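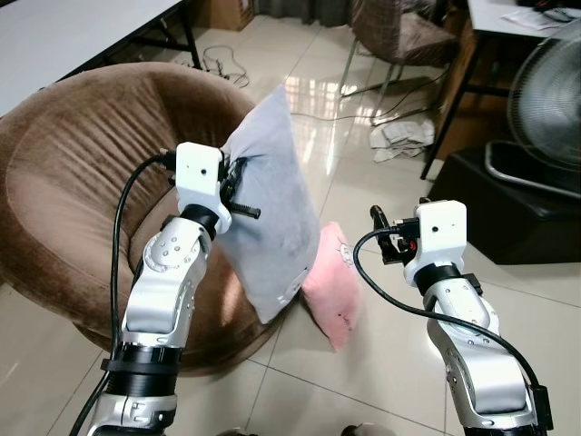
Subject: Re: [avska-list] Episode order and running times, series 2
Date: 11 April 2026

On the episode order question, quoted below:

> The listing I have for series 2 of Wasitz gives eight episodes, with the
> flood story fifth. The disc set puts it sixth and moves the courtroom
> episode ahead of it. Does anyone have the broadcast order? Also, my copy
> of episode three runs 21 seconds shorter than the time printed on the
> sleeve. Is there a cut, or is the sleeve wrong?

The disc set follows production order. The flood episode was shot sixth but shown fifth, and the courtroom episode went out the week after. Viewed in disc order there is one visible problem: the sister already has the bandaged hand in the courtroom, and the injury happens in the flood. The previously-on recaps were removed for the disc release, so there is nothing on the disc itself to show the intended sequence. Go by the listing.

On episode three, the sleeve time includes the channel ident and the sponsor card that preceded the titles on first showing. Both were dropped when Moussa prepared the masters. I compared my off-air recording with the disc from the first frame of the titles to the end of the credits and the two match throughout, apart from a different copyright line on the last card. There is no cut.

The streaming version is another matter. It runs short in every episode because the end credits have been sped up, and in episode seven the song over the closing scene has been replaced with library music. The dialogue is intact. If you only have the streaming version, note that the subtitles were made from the shooting script and differ from the spoken lines in several places, most often in the farmhouse scenes.

Two corrections to the list's guide while I have it open:

– Entry 307 credits the series 1 title music to the wrong composer. The on-screen credit is the same in all six episodes and should be followed.

– The Cuso pilot is listed as lost. A copy exists with burned-in timecode and no final sound mix. It was screened once last June. I would change the entry to "incomplete."

I have not checked series 3 against broadcast. My recordings stop after the second episode, and the remaining tapes have tracking faults that make timing unreliable. If anyone has off-air copies with the continuity announcements left in, please send the start and end times to the list and I will update the table.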